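Clothes table opens at Wevthorpe hall

2021-04-22

A folding table for second-hand clothes is now in use at Wevthorpe village hall, where donations have been building up since October. Rowena Lumbao, who runs the clothing exchange, said nearly 900 garments were waiting to be sorted. Each one is laid out on the wood-grain table and checked for marks before it is folded. 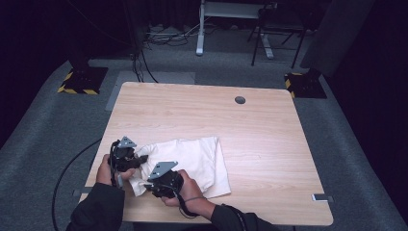 Pale items take longest, as small stains are easy to miss. They are kept apart from the coloured clothes and get a second look at the collar and cuffs. The table is cleared between bags - and wiped down at the end of each session.

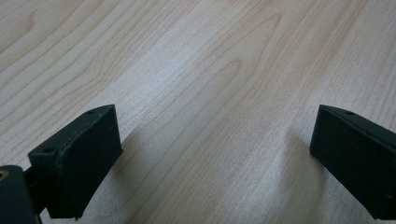
What can be brought in

Adult and children's tops, jumpers and trousers are welcome if they are clean. Printed sweatshirts are accepted too, and are folded with the print inside. 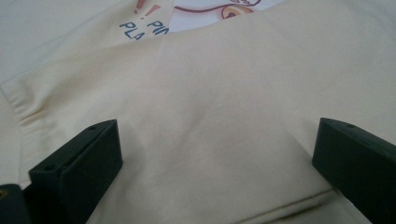 Anitha Thevar said she would like the sizes written on the bags, having gone home last time with a jumper that fitted no one in the house. Labels will be tried from next month.

The exchange is open for 2 hours each session, and there is a limit of 11 items per household.

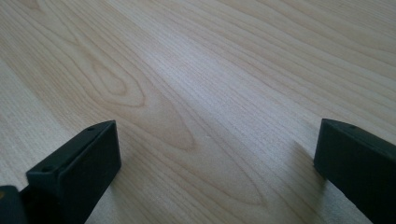
Aslak Björklund asked whether the hall could take bedding as well, and was told there was no shelf space for it at present.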